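Ticket: Wrist view recordings rejected by episode check, lint roller task
Project: Nerunska
Station: Donstead, two-arm table
Opened by: Tegwen Watkins
Assigned to: Alun Gronow
Priority: Normal
Status: Closed

Opened, 20 February 2018
Tegwen Watkins

The episode check is failing a large share of the lint roller recordings from the Donstead station. Of the last 25 episodes I uploaded, 13 came back with "gripper state mismatch" and went into the reject folder. The other 12 passed. I did all of them in one sitting with the same settings.

I watched a few of the rejects and the motion looks normal to me. The operator closes on the grip, lifts, and sets down again. I can't see what the check is complaining about. We need 3,000 good episodes for this task and at this rate we won't get there by the end of August.

Things I have tried:
Restarted the recorder.
Re-ran the check on the same files. Same result each time, same episodes rejected.
Swapped the leader handles, left for right. No change.

Reply
Alun Gronow

Thanks. Please send the full log for one reject and one pass, and a still from the wrist view early in an episode, with the fingers open. Also tell me which check version you are on. It prints on the first line of the log.

Reply
Tegwen Watkins

Logs are in the ticket folder. Check version is 7. The still is from one of the rejects. 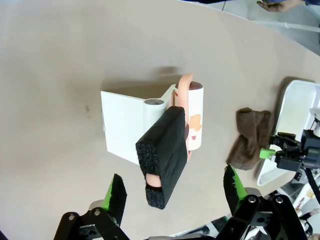 Wrist view, fingers open, foam grip between the gripper and the roll.

The log for this one says the gripper never reached "closed" during the grasp step. On the passes it does reach "closed". I don't see any difference in how I ran them.

Reply
Alun Gronow

The view is fine. Both fingertips are in it and so is the grip, so I don't think the camera mount has moved.

I compared the two logs. On the pass, the finger gap at the grasp drops below the closed limit. On the reject it stops a little above the limit and stays there until release. The command is the same in both. So the gripper is being told to close, it meets the object and stops, and the check calls that "not closed."

My guess is that it depends on where you take hold. There is foam over the handle. If you squeeze hard on the soft part the gap gets small enough. If you take it where there is a hard piece underneath, the fingers stop sooner. Could you record a short set each way and label them?

Reply
Tegwen Watkins

Done. Files are named "end" for grasps near the end of the foam, where the handle piece shows through, and "mid" for grasps in the middle. All the "end" ones were rejected. All the "mid" ones passed.

Do you want me to grasp only in the middle from now on? That would be easy to add to the operator sheet.

Reply
Rhiannon Edwards

Jumping in from the training side. Please don't limit the grasps. We want the spread. If every example takes the grip in the same place, the policy will only know that place, and it will fail when the roller is left at a different angle. We had that problem with the Hondico set and had to record a good part of it again.

Please keep the rejected files too. If the motion is good, they are good data and I would like them back.

Reply
Alun Gronow

Agreed, the fault is in the check. The closed limit in version 7 was set on the cloth folding task, where the fingers come nearly together. It was carried over to this task without being changed.

I have made a change so that the check no longer uses a fixed gap for the grasp step. It now looks for the gap to stop changing while the close command is on, and for the gap to be wider than the value we get when the fingers close on air. That second part should still catch a real miss.

The change is on the Imrie machine for testing. Tegwen, please re-run the 13 rejects there before you record anything new. Steps:

1. Copy the reject folder to the Imrie share. Copy it, do not move it.
2. Run the check with the task name set to lint_roller. The old default is cloth_fold and it will still run without an error, so look at the first line of the log.
3. Send me the summary file.

Reply
Tegwen Watkins

Summary attached. 12 of the 13 now pass. The one that still fails is a real miss: the fingers slid off the foam and closed on nothing, and I reset without marking it. I have marked it as a failed attempt and moved it to the failures folder.

I also ran the 12 that passed the first time. They still pass.

Reply
Rhiannon Edwards

I loaded the recovered episodes and played them back against the gripper trace. They look right. Please put them in the main set with the normal labels. No need for a separate tag.

Reply
Alun Gronow

The change is now on the Donstead station as well. I have also made the task name a required field, so the check will stop with an error if it is left blank.

Older lint roller uploads have not been re-checked. I will open a separate ticket for that and assign it to myself.

Closed by Alun Gronow
Resolution: Fixed. Closed limit in the grasp step replaced for lint_roller. Rejected episodes re-checked and restored, except one marked as a failed attempt.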